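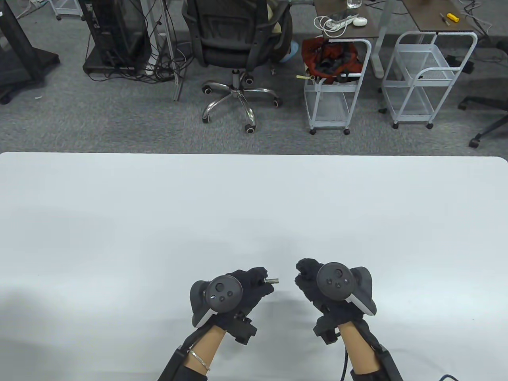 Demonstration gathering

Demonstration gathering is the job of recording people doing a task so that a learning system can pick it up from them. I've been keeping this wiki page for the Wulov project at Huscombe, and I'll stick to the kind we do most, which is small-parts work with both hands.

The person wears black gloves with a VR controller strapped to the back of each one. The controllers give us where the hands are and how they turn, and the fingers stay free for the task (nobody is squeezing triggers!). One recorded try is called an episode. Ours are short, and a set is 100 of them, done in blocks with a break in between.

Metal pins are my favorite part to record, mostly because they're so fussy. You pinch one in the left hand, bring the right hand over, and pass it across.
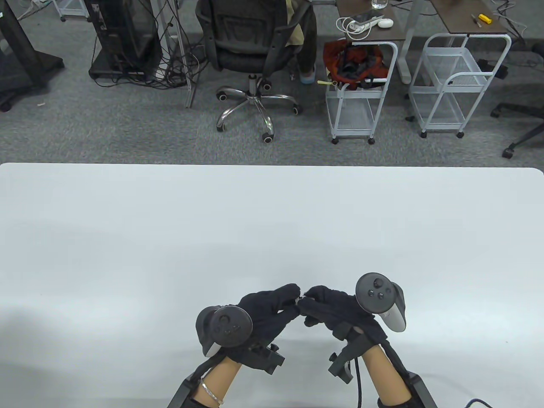
The pass itself is where the fingertips hide whatever they're holding, so the hand tracks matter a lot there. We ask people to go at their own pace and to keep the fumbles in – a dropped pin that gets picked up again is still a good episode, and the Gemar labeling sheet has a box for it.

Labels come after. Each episode gets a start, an end and a grade from 1 to 5, and anything under 4 goes in a separate folder. The Alipour format keeps both hands in one file, left first. Older sets from July used two files, and those still need merging before you train on them.

Last edited September 1, 2018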